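Skoline open day: an afternoon with the grippers

Posted 10/3/20

I'd had the Skoline visit in my diary for ages, mostly because my cousin kept going on about it, and I finally made it over to Kudholm last week. The train from Lenddale was late and I got soaked walking up from the station, so I arrived looking like something out of a drain. Despina Ionescu met me at the door with a towel and a coffee, which was a very good start!

Despina looks after the recording side. I'd pictured rows of robot arms behind glass (I've been to the Quezada factory, so that's what I think of) but the bit I'd come for was upstairs in a plain white office with a wood floor. The way it works is that people do ordinary small jobs while holding grippers in their hands, with headsets on and packs on their backs, and what gets recorded goes to teach a learning system how hands go about things. Robots get to copy it later. You don't need a robot in the room at all for this part, and I'm slightly ashamed to say I hadn't understood that until she told me twice.

It's busy in there, and closer quarters than I expected. Everyone's in their own little world and you have to mind your elbows. 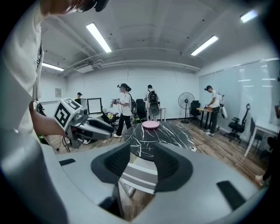 Plenty going on at once. The fan was very popular with me.

I asked Despina why they don't clear the place out and give each person a nice tidy booth. She said they'd tried something like that in November and the examples came out too much alike. A system that only ever sees one clean table gets thrown by a messy one, apparently, so now they're quite happy with office chairs about the place and other people walking through the view. I liked that. It made me feel better about my kitchen.

The pattern on the cube on top of the gripper is there so its position can be followed, and the pads on the fingers are where it takes hold of things. I was allowed a go after lunch. I'd love to report that I was a natural. I was given a cup to move from one side of a table to the other and I knocked it over, then picked it up by the rim, then dropped it again, and by then I was laughing too much to carry on. Ilari Honkanen, who was supervising me, said dropped cups are kept too, just labelled as drops, and that they're short of good ones. I think he was being kind.

He also had the numbers, for those of you who like numbers. They'd got 3697 recordings in the bank on the day I visited and 1585 of those had been checked through and labelled. The aim is 2000 checked before the first proper training run. The checking is the slow part (somebody has to sit and watch them) and Ilari reckons he can manage 200 on a good day, if there's cake. There was cake. Lemon, very nice.

After my cup disaster I stood near the door and just watched for a bit. You get used to the headsets surprisingly quickly, and then what you notice is how people stand, some of them bent right over a table and others with the gripper held out in front in both hands.

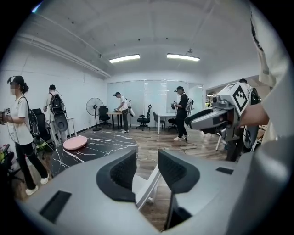 Getting there and other practical bits

Kudholm station is a fifteen minute walk, all uphill on the way there. There's a bus but I never saw it. Visits are free but you have to book, and they only take small groups upstairs, so put your name down early if you want a turn with a gripper. Flat shoes, and leave your big bag at the front desk. The café downstairs takes cards and does a decent cheese toastie. I'm told the next open day will have the mobile robots out as well, so I might go back for that, with an umbrella this time.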